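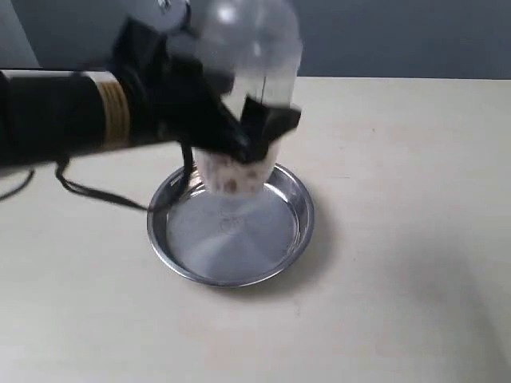 One student from last term's section wrote that she had never thought of water as something with a taste until week 5, and now she can't stop noticing. I love hearing that!

Unit 5: Hard and Soft Water

Hardness is mostly dissolved calcium and magnesium. Rain picks them up as it moves through rock (limestone gives up plenty), so two towns a short drive apart can have very different taps. Our Clonau sample came in at 124 mg/L as calcium carbonate, which counts as hard. Atinthorpe, over on the granite, gave us 12. What a gap!

For next time: read the Ziresari well report, page 5 onward, and bring a sample from your own kitchen. Lab is in room 2141.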